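Can a machine pack a bag yet?

I get asked this every September, when the trade shows put out new videos. My answer is still no, at least in a house like mine. Stacking 30 identical boxes is a solved problem. A cloth bag is harder – it folds over on itself and the opening is never in the same place twice. A person holding a pair of grippers can manage, but the person is doing the thinking.
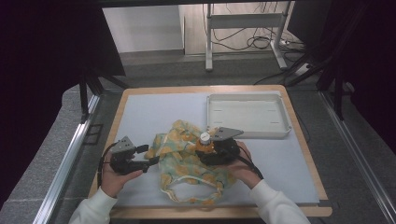

Gebremedhin Hailu wrote back that I'm too gloomy, and that towels looked just as hopeless to him once. He may be right. I'd still pack my own.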